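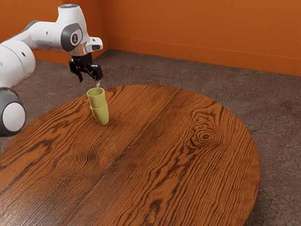 Section 3. Assembling and Leveling the Omilmont Pedestal Table

3.1 Before you begin

Read this section in full before opening the hardware bag. Assembly requires two adults. The tabletop must be lifted by both persons at the same time and should never be rolled on its edge.

Allow the cartons to stand unopened overnight in the room where the table will be used. Wood moves with changes in humidity, and tables delivered in November or later in the heating season may need a second night.

3.2 Attaching the pedestal

1. Spread a blanket on the floor and place the tabletop on it, face down.
2. Set the pedestal over the mounting plate so that the arrow on the plate points to the notch in the collar.
3. Insert all bolts by hand before tightening any of them.
4. Tighten the bolts with the supplied hex key, working across the plate from one side to the other.
5. Screw the leveling feet fully into the base.
6. With one person on each side, turn the table upright and set it down on its base.

CAUTION: Do not use a power driver. Overtightening will strip the threaded inserts, and this damage is not covered by the Cumine warranty.

Note: Tables with the Berka base have three leveling feet. Tables with the Berhe base have an additional center foot, to be adjusted last.

3.3 Leveling

1. Place a spirit level across the middle of the tabletop.
2. Turn the foot at the lowest side outward until the bubble is centered.
3. Turn the level a quarter of the way round and repeat.
4. Press down firmly at the rim. If the table rocks, return to step 1.

On thick carpet, check the level again after two weeks – the base will settle during that time.

3.4 Care during the first month

Wipe the surface with a soft cloth and dry it at once. Do not apply wax or oil. Hot dishes require a trivet at all times.

Replacement bolts and feet may be ordered through the parts desk, attention Eyerusalem Zeleke. Warranty claims should be addressed to Gebremedhin Derese and must include the number stamped on the mounting plate.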